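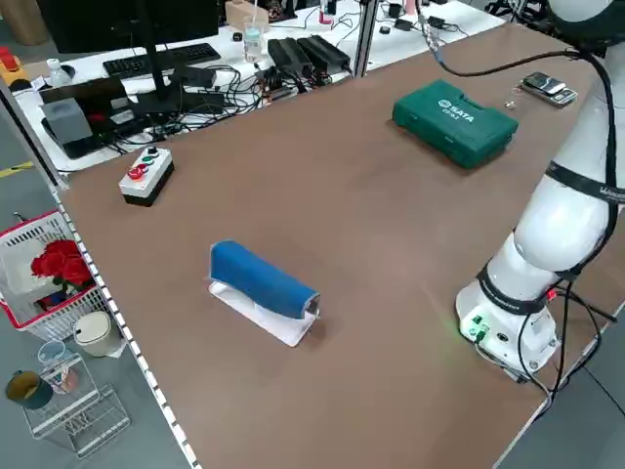
A toolbox on a table, with its lid closed.

Reading time: 4 minutes

What Is Inside a Toolbox?

When a toolbox is shut, it doesn't tell you much. It has a lid, a handle and sometimes a name on the top. The green one on the big brown table says SATA. You can carry it by the handle, put it on a shelf or slide it under a bench. The interesting part is on the inside.

A lot of people keep tools in a kitchen drawer. That works if you own one screwdriver and a tape measure. Once you have more, the drawer gets messy, and you have to dig. Digging in a drawer of tools is slow, and some tools have sharp ends. A tool case fixes this by giving each tool a place of its own.

A place for every shape

Open a tool case and you will often find plastic that has been shaped into dips and slots. This is called molded plastic. The plastic is made soft with heat and pressed or pushed into a mold, and when it cools it keeps the shape of the mold. Jell-O in a fancy bowl works in much the same way, except that you can melt Jell-O again by leaving it in the sun.

Each dip matches a tool. A long slot fits a long screwdriver. A narrow slot fits a slim handle. If you try to put the screwdriver in the wrong slot, it sticks up and the lid won't close. So the case tells you when you have made a mistake.

It also tells you when something is missing. Itsuki Okabe fixes bicycles in Asville, and he looks over his case every evening before he goes home. An empty slot means a tool is still on the floor, or in his back pocket.

The lid can hold tools too. Lids like this have pockets and clips. A clip bends a little when you push a tool in, then springs back and grips it. Without clips, everything in the lid would fall out when you opened it.
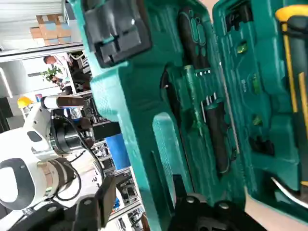

What are all those little metal sticks?

They are called bits. A bit is the tip of a screwdriver without the handle. Screws come with different shapes cut into their heads: a straight line, a cross, a star, a square or a hexagon. Each shape also comes in different sizes. You would need a huge box to carry a whole screwdriver for each one.

With bits, you need only one handle. You pick the bit that fits the screw, push it into the end of the handle and turn. A small set may have 16 bits and a bigger one 32. They stand in rows in a holder, a bit like crayons in a box, and you can see the one you want without tipping them all out.

The bit has to fit snugly. If it is too small, it slips and scrapes the metal, and after a few slips the screw is hard to get out at all. Try the bit in the screw before you start turning. It should not wobble.

Why the plastic has ribs

Look closely at the side of a plastic box or crate and you may find raised lines running up and down. These are ribs.
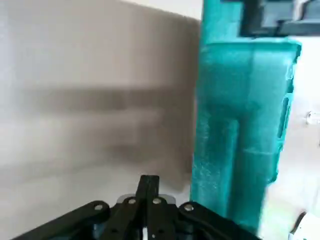

A thin flat sheet of plastic bends easily. Add ribs and the same plastic gets a lot stiffer, without getting much heavier.

You can test this with a sheet of paper. Lay it flat across two cups and put a coin in the middle - the paper sags. Now fold the paper back and forth like a fan and lay it across the cups again. It will hold the coin, and probably several more.

How heavy is a tool?

Tools are heavier than they look, and most of that is the steel. Steel is used for bits and blades because it is hard and keeps its shape. Handles are often plastic or rubber, which weigh less and feel better in your hand.

If you have a kitchen scale, ask a grown-up if you can weigh a few tools on it. Put a sheet of paper down first to keep the scale clean. A small screwdriver might be 35 grams and a bigger one 120 grams. 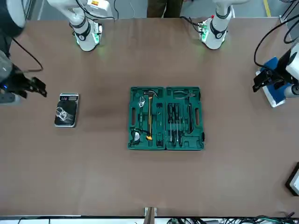

Write down your guess before you read the number. Most people guess too low for small metal things and too high for big plastic ones.

Putting things back

Ernő Illés teaches a woodworking class for children, and the class always ends the same way. Tools go back in their slots, the lid comes down, and the latch clicks. If the lid won't shut, don't push harder. Open it again and look for the tool that is sticking up.

Always ask before you open someone else's toolbox, and pick up blades only if a grown-up is with you.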